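Product News | Robotics & Automation
4 min read

Flonunell Opens Two-Handed Assembly Trials to Compare Robot Hands and Controllers 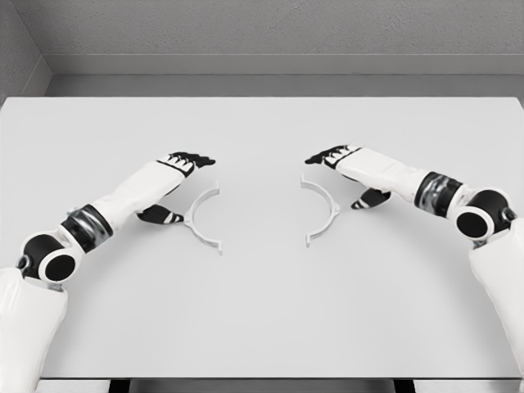
Half-Ring Task Added to Simulation Suite

Flonunell, a test and integration company for factory automation, today announced a trial program that lets manufacturers compare robot hands and arm controllers on the same two-handed assembly jobs before they buy hardware. The program starts in simulation and moves to physical test cells at the company's Wamero site in March.

The first release contains 13 tasks. The newest asks a pair of arms with multi-fingered hands to pick up two thin half-rings from a flat table, turn them so the open sides face each other, and bring them together as one ring. Each half has a small tab at the middle of its outer curve, which a hand may use as a grip point.

"Customers come to us with a data sheet for a hand and a data sheet for a controller, and they want to know how the two will behave together," said Bit-na Chae, head of test engineering at Flonunell. "A data sheet can't tell them that. Thin parts lying flat on a table are hard for most hands to pick up, and it gets harder when both hands have to arrive at the same place at the same time."

How the Trials Work

Every hand and controller pairing entered in the program runs each task 2,000 times in simulation. Part positions change slightly from run to run, and every pairing gets the same list of starting positions in the same order. Runs are scored on completion, time, dropped parts and contact force on the table. A run that ends with the parts joined but outside the force limit is reported separately and does not count as a completion.

Customers receive the scores along with the full joint and contact records. They can also replay any run and step through it from a fixed viewpoint above the table edge.

Pairings that finish at least 76 percent of their simulated runs on a task can move on to a physical cell. There the same task is repeated with molded parts, using the customer's own hands and mounting plates where available. Flonunell staff handle setup and calibration. Customers may attend in person or follow by video link.

First Results

Flonunell ran an internal round before opening the program to customers. It covered two controllers: the company's standard position controller and Hadovine, a force-aware controller it has developed over the past two years. Both drove the same simulated arms and hands.

On the half-ring task, Hadovine completed more runs and dropped fewer parts. The position controller was faster when it did finish. Most failures for both came at pickup, when the thumb slid over the part and did not get under its edge. The two controllers scored nearly the same on simpler tasks such as lifting a block with both hands.

"We are publishing the slow results with the good ones," said Kanchan Sandhu, product manager for Hadovine. "If a customer's job is moving blocks, they may not need our controller, and the trial will show that. For thin parts we think there is a clear case for it - but we want people to check it on their own parts."

Simulation results are not a promise of performance on a production line. Friction and part flex are modeled from bench measurements, and Flonunell will update the models as data comes in from the physical cells.

Availability

Simulation trials are open now to manufacturers, integrators and makers of robot hands. A standard trial takes 12 working days from receipt of a usable hand model. Customers who want to test their own parts should supply a CAD file and a sample of each part. Bookings for the Wamero cells will be taken in the order that simulation trials are completed.

Engineering firm Mujić will supply the fixtures and molded test parts for the physical cells.

About Flonunell

Flonunell tests and integrates arms, hands, cameras and controllers for assembly work. The company has completed over 76 integration projects for makers of pumps, fittings and small appliances.

Media contact: Kanchan Sandhu, Flonunell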